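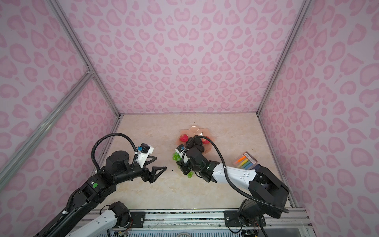
First arrangement, strawberry on the left, chalk over by the right wall

Celtero Boards > Color and Pattern > Lining a box: is pink leopard too much?

pinboard_dee
Posts: 551
2025-03-17

I want opinions on the lining before I order more of it. The walls are pale lilac with pink leopard spots, the rails are plain aluminum, and the floor is beige with a marble look. The plate is pink too, with a wavy rim. I have put fruit on it to see how different colors sit against the walls.

My question is whether the pattern fights with what is on the plate. When I'm standing next to it I like it a lot. In the picture I'm less sure. The other roll I have is the Munex plain gray, which would be safe but dull.

Second arrangement is further down.

grout_line
Posts: 807

The pattern is too busy for me. The floor already has veining in it, so you have two patterns meeting at every bottom edge. I would keep one of them and make the other plain. If it were mine I'd keep the floor and go gray on the walls.

marzipan22

I disagree with grout_line. The floor is so soft that I don't read it as a pattern. Beige with cream veins is close to plain from any distance. The walls are doing all the work and I think they can. Keep the leopard.

What I would change is the plate. Pink plate, pink walls, and then the rim is wavy as well. Try a white one.

pinboard_dee

I don't have a white one in that size. I have a blue Zanov dinner plate but it is 2 inches wider and it crowds the floor.

halfinch

White would be worse. The plate is a warmer pink than the walls, so it separates fine. Look at the strawberry. Bright red on that plate is the clearest thing on the whole floor. The dark bunch in the middle (grapes?) shows up well too. The green grapes are on bare floor and I think they look better there than they would on the plate.

The chalk is what pulls my eye. Orange, yellow, green and blue all lined up in a little box, and then a white label on the end. If you are judging the wall color you should take that away first. Does it belong there?

pinboard_dee

I was using the chalk to check colors against the lining. Yellow looked the best and the pink stick looked washed out next to the spots. Fair point though.

Second arrangement, with avocados:

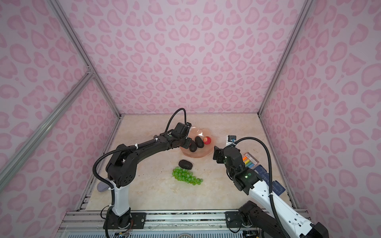
Avocados on the plate and one below it, green grapes on the floor

grout_line

Better, and I'll say why. The avocados are so dark that they hold their own against the walls. Only the small red fruit is bright now, and it sits by itself at the right side of the plate. Less going on.

I still say gray.

marzipan22

Now I like the first one more! Three avocados is a lot of near black in one area, and the skins lose their bumps unless you look closely. The strawberry was cheerful. This one looks heavy to me.

The third avocado lying under the plate also makes a sort of column with the grapes. I would put it on the far side of the plate or leave it out.

halfinch

The column doesn't bother me. The grapes trail off toward the lower right and that loosens it up.

One thing nobody has raised is the shine. The plate is catching the light in the second picture. A matte plate would let you judge the color properly. You could also move your lamp, if the light is coming from a lamp.

amissah_road

Going back to the lining. I used a leopard print from the Amissah remnant bin on the inside of a cabinet. Two things I found out:

Match the spots at the corners before you cut. I didn't, and I ended up with half spots down one side. On a small box you see it every time.

Iron it first, on low. I left the fold lines in and they were still there in April when I took it all down.

As for gray, I went to gray after that and missed the pink.

pinboard_dee

Thanks, that is useful about the corners. How much extra did you need to match the repeat?

amissah_road

I bought 5 yards and had a long strip left over. A smaller repeat would waste less. Measure from one spot to the same spot again and add that much to every panel.

grout_line

If you are going to keep the leopard then at least hang a piece of the gray on the back wall for a day and compare. You already own it.

pinboard_dee

I can do that. Leopard on the left and right, gray at the back. I'll use the strawberry and one avocado so there is something bright and something dark, and I'll leave the chalk out. Will post it in this thread.

marzipan22

Leopard at the back and gray on the sides, please. The back is the part you look at.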